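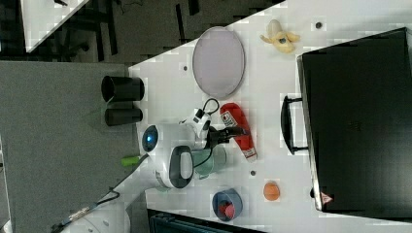

FOR IMMEDIATE RELEASE

Plorkby announces Skenel, 11-voice analog/wavetable desktop synth

ARNCOMBE, March 9, 2021 – Plorkby is now taking pre-orders for Skenel, a desktop polysynth with analog filters, wavetable oscillators and a proper memory. First run is 500 units. Shipping in September.

Quick version for those on deadline: 11 voices. Two wavetable oscillators per voice plus a noise source. Analog low-pass filter on every voice, switchable slope. Full-size MIDI in, out and thru. USB for MIDI and patch backup. Stereo out on quarter-inch jacks, headphones on the front where you can reach them. Metal case. Power supply is inside the box, no wall wart.

Longer version. Skenel started as a rack module for our own studio in Arncombe, mostly to get those glassy late-80s pads without hauling out a keyboard that needed a new battery every time we looked at it. The rack version sounded good and was miserable to program. Tiny screen, one knob, pages and pages of menus. So we threw out the front panel and started over. The desktop version has a knob for every filter and envelope setting, and the menus are down to tuning, MIDI and the boring stuff.

The oscillators are deliberately a bit rough. They alias in the top octaves, and there's a switch to clean that up if you don't want it. We leave it off. The filter was designed by Debnath, who also did the output stage and the overdrive circuit that sits between the two. Overdrive is per voice, so chords stay readable when you push it. Full polyphony at all times, including in layer mode, wich stacks two sounds on each voice and splits the oscillators between them.

Sounds: 235 factory patches, all of them can be overwritten. Basses, strings, bells, a good number of sequencer sounds, some drones that take most of a minute to open up. Vocoder-type formant tables too – these were a late addition and turned out to be what the beta testers used the most. User wavetables can be loaded over USB as plain WAV files. No special editor needed, though a free one is coming for Mac and Windows.

Also on board: arpeggiator with 9 patterns, chorus, a simple digital delay, two LFOs per voice, modulation matrix. Polyphonic aftertouch is recieved from any controller that sends it. MPE is not supported at launch. It's being looked at, no promises.

What's not in there: no sequencer, no reverb, no speakers. Single outputs per voice were in the prototype and got dropped to keep the case small. Sorry, we know some of you asked.

Pre-orders are through the Plorkby web shop only for the first run. A deposit holds your unit, balance due before shipping. Refundable up until the unit goes out. Dealers can get in touch now for the second run, dates to be confirmed.

Audio demos are up on the product page, recorded dry, no outside effects. Manual is there too as a draft – the MIDI chart still has gaps.

Review units: very limited, loan only. Press please write to the Plorkby office in Arncombe with your outlet and a shipping address.

About Plorkby
Plorkby builds synthesizers and studio hardware in Arncombe. All units are assembled and calibrated in-house.

###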